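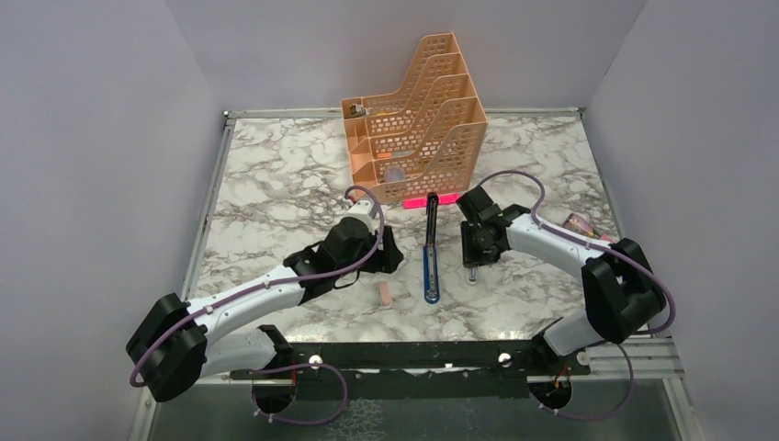 Routing the cable on a small two-arm build takes one evening if you do it in the correct order, and several evenings if you do it like I did the first time. These notes are for the Selar arms with parallel grippers, but other arms of this size should be similar. Both of mine stand on one long black rail at the front of the table. The purple cable is clipped to the white links at intervals and goes free in two places, beside the elbow and over the gripper. These two loops are the most important part of the work.

Before you start, switch off the power and remove the plug. Move each arm by hand to its longest reach and lay the cable along it without clips. On my arms I needed 745 mm from the base to the gripper. Add some extra length for the loops, then cut.

1. Fix the cable at the gripper end first. Leave a loop high enough that the wrist can turn fully to both sides.

2. Put the clips on the straight parts of the links only. Do not put a clip on a joint housing, even if there is a flat place which looks good for it.

3. At the elbow, fold the arm completely, then open it completely. The loop should go to the outside, away from the other arm. If it goes to the inside, turn the cable half a turn and clip again.

4. Let the last part hang down behind the base with no tension. Close the clips with your fingers, not with pliers.

Now you can connect the power and try a slow movement. I use the demo program from Tiêu at the lowest speed, and I keep one hand on the switch. First move one arm, then the other, then both together toward the middle of the table. 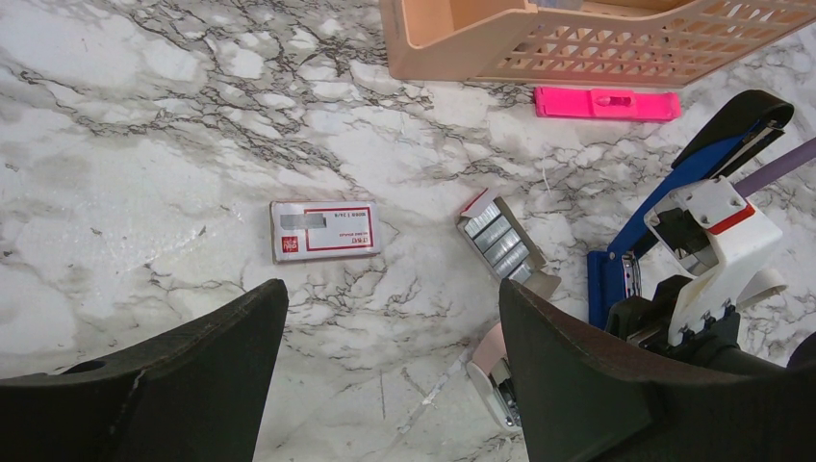 When the slow movement is fine, let the program run longer. My left arm made 2,887 cycles in November before I opened the clips to check the cable, and there was only a light mark where it touched the elbow. If you find a deeper mark, make the loop bigger before you continue.

One more advice: write the cable length on a piece of tape and put it under the rail. When you must change the cable after one year, you will not remember it.

Comments (3)

Thắng Giáp: Thank you, step 3 solved my problem. My loop was on the inside and it caught the other arm every time. Do you use the same clips for the thicker cable?

Tâm Quan: I printed the clips a little wider and they hold well. The small ones broke for me at the second link.

Thắng Giáp: OK, I will try wider ones this evening.

Contact | © Varkport Workshop Notes | Back to top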